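Tabletops at Tranness: oil, grain and a 30-minute wipe

Tranness makes wooden tabletops to order and sells most of them without legs. The head of finishing agreed to talk about surface treatment on the condition that the conversation stay on surface treatment. We met in the finishing room on 18 July 2019.

The shop changed its standard coating in May, moving from a satin lacquer to a hard oil supplied by Bovitov. The lacquer was not failing, the finisher said, but repairs were slow. "With lacquer you sand the whole top to fix one ring. With oil you work on the ring and blend outward. A customer can do it at home."

Boards are selected before glue-up for how the grain will run across the full width. Straight grain is easier to match and hides joints well. Wavy figure takes longer to lay out, and the finisher prefers it anyway. "Long ovals in the middle of a top are fine. I don't want them stopping dead at a joint. If they do, the board gets turned or goes back on the rack."

Sanding ends at a finer grit than many shops use. The oil goes on in 2 coats, and the excess from each is wiped off after 30 minutes. Leave it longer and it drags. 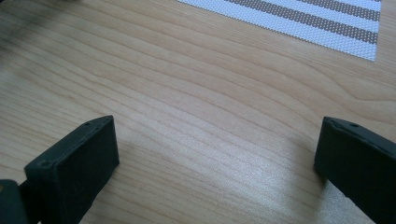

Light wooden tabletop with wavy grain and a smooth, slightly glossy surface.

Gloss is the usual complaint. Buyers ask for a matte top, then see a pale patch of glare near a window and assume the coating is uneven. "Any smooth surface will throw some light back. Move your head. If the patch moves with you, it's a reflection. If it stays put, call us."

Color is the other one. Pale wood darkens with age, and a top kept under a runner will show a lighter strip when the runner comes off. The finisher advises leaving a new top uncovered for its first 5 weeks.

The Poltier line, the shop's smallest table, starts at 279 dollars with the oil included. The larger Mwakyusa top is priced by the board. Both are finished on the underside as well – one coat, same product. "People skip the bottom. Then one side takes up moisture faster than the other and the top cups."

Lacquer is still available on request, with a longer lead time.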